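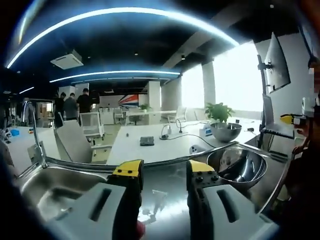 Varkbridge, 27. April 2019

**Chutney in großer Menge kochen, wird nicht dick**

**Tala Sayegh**

Hallo zusammen, ich koche seit Jahren Apfel-Zwiebel-Chutney für die Familie, immer in kleinen Mengen, vier Gläser auf einmal. Für einen Markt habe ich jetzt 50 Gläser zu je 233 ml zugesagt und zum ersten Mal in einer gemieteten Küche gekocht. Edelstahlfläche, großes Becken mit hohem Hahn, Platz genug. Daran liegt es also nicht.

Das Rezept habe ich einfach hochgerechnet: Äpfel, Zwiebeln, brauner Zucker, Apfelessig, Rosinen, Senfkörner, Ingwer, Salz. Nach der üblichen Zeit (zu Hause eine gute Stunde) war das Ganze noch Suppe. Ich habe weitergekocht, dann hat es unten angesetzt und oben war es immer noch dünn. Außerdem schmeckt der Ingwer jetzt viel zu stark vor und alles ist ziemlich sauer.

Meine Fragen: Muss man Essig und Gewürze bei großen Mengen anders rechnen? Kann ich die dünne Ladung noch retten? Sie steht im Kühlschrank, der angesetzte Boden ist nicht mit umgefüllt worden. Gelierzucker möchte ich nicht nehmen, das wird mir zu sehr Marmelade.

**Wian Van der Merwe**

Zu viel Flüssigkeit drin. Länger kochen, öfter rühren. Meine Mutter hat immer einen Löffel Stärke genommen.

**Jayanthi Devadiga**

Von Stärke würde ich bei Gläsern, die stehen sollen, abraten. Sie setzt sich beim Lagern gern ab und macht das Chutney trüb.

Die Ursache ist der Topf. Ein Chutney wird dick, weil Wasser verdampft, und verdampfen kann es nur an der Oberfläche. Wenn du die Menge verzwölffachst, der Topf aber hauptsächlich höher und kaum breiter wird, dauert es eben sehr viel länger. Unten brennt es in der Zeit an, der Zucker sinkt ja nach unten.

So mache ich es bei großen Mengen:

- Zwei oder drei breite, flache Töpfe statt eines hohen, jeder höchstens halb voll. Ohne Deckel.
- Äpfel und Zwiebeln zuerst mit einem Teil vom Essig weich kochen. Den Zucker erst danach dazugeben, dann setzt es viel später an.
- Mittlere Hitze, und im letzten Drittel nicht mehr vom Herd weggehen.
- Fertig ist es, wenn man den Kochlöffel über den Topfboden zieht und die Spur kurz offen bleibt, ohne dass Essig hineinläuft. Beim Abkühlen zieht es noch nach.

Beim Essig bitte nicht nach Gefühl kürzen. Der sorgt zusammen mit dem Zucker für die Haltbarkeit, und bei Ware für andere Leute würde ich am Verhältnis im Rezept nichts ändern. Frisch schmeckt jedes Chutney zu scharf nach Essig, nach vier bis sechs Wochen ist das deutlich milder. Bei den Gewürzen ist es anders, da nehme ich zuerst zwei Drittel der hochgerechneten Menge und schmecke am Ende ab. Das gilt besonders für Ingwer, Nelken und Chili.

Deine Ladung kannst du retten, wenn sie nicht verbrannt schmeckt. Auf zwei breite Töpfe verteilen, langsam aufkochen und einkochen lassen. Gegen den Ingwer hilft nur mehr von allem anderen, also eine kleine Portion ganz ohne Ingwer kochen und untermischen. Heiß in heiße, saubere Gläser füllen, Deckel mit essigfester Beschichtung nehmen.

Rechne auch damit, dass nach dem Einkochen weniger herauskommt als gedacht. Ich würde ein paar Äpfel Reserve kaufen.

**Tala Sayegh**

Danke Jayanthi, das mit der Oberfläche leuchtet mir ein. Ich hatte wirklich einen einzigen hohen Topf. Habe gestern alles auf drei Bräter verteilt und eine ingwerfreie Portion dazugekocht. Nach einer Stunde und zwanzig Minuten blieb die Spur stehen. Es sind 51 Gläser geworden, eins davon bleibt bei mir zum Probieren.

**Ntombi Mahlangu**

Noch ein Hinweis zum Verkauf: Frag vorher beim Veranstalter und bei der zuständigen Behörde nach, was auf das Etikett muss. Zutaten, Füllmenge, Mindesthaltbarkeit und deine Anschrift werden meistens verlangt. Senf und je nach Essig auch Sulfite muss man vielerorts als Allergene kennzeichnen, Rosinen sind manchmal geschwefelt, das steht auf der Packung. Und die Chargen getrennt notieren, falls mal jemand ein Glas reklamiert.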